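Questions I get about the spare room

What do you do with laundry that isn't put away yet?
It goes in the white woven basket on top of the pine nightstand. Mine tends to be teal cloths and black clothes, and I let it pile up a little past the rim before I deal with it. The nightstand has two drawers, and yes, I should use them more!
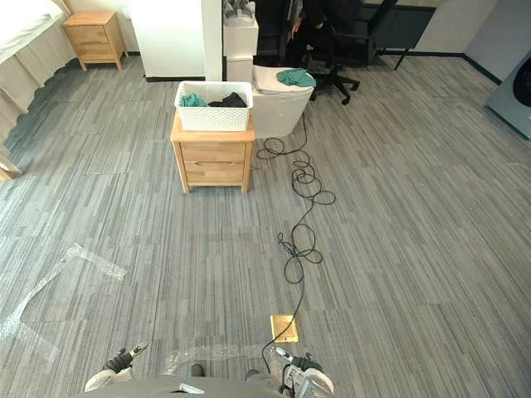 Birken, February

Doesn't the basket slide off?
Never has. I got the nightstand from Noreen Mac an tSaoi when she moved, and it's a good steady thing with square legs.

Why is there a cloth on the bin?
I hang one over the lid when I'm halfway through wiping things down - otherwise I lose it and go get another.

How do you clean striped carpet tiles?
Vacuum along the stripes first, then across. Pick up cables and any plastic wrap before you start (I've had wrap in the roller and it took me until Friday to get it all out).

Do you have any other furniture in there?
A round table with a light beige top. It gets a quick wipe and that's it.

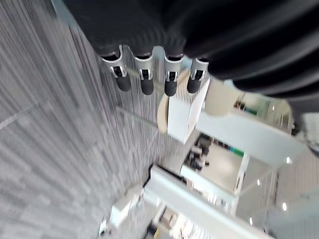 Edge of the round table, with the gray carpet tiles.

Can I buy the same tiles?
Mine were leftovers from Mairéad Hennessy, so I can't give you a store. Sorry!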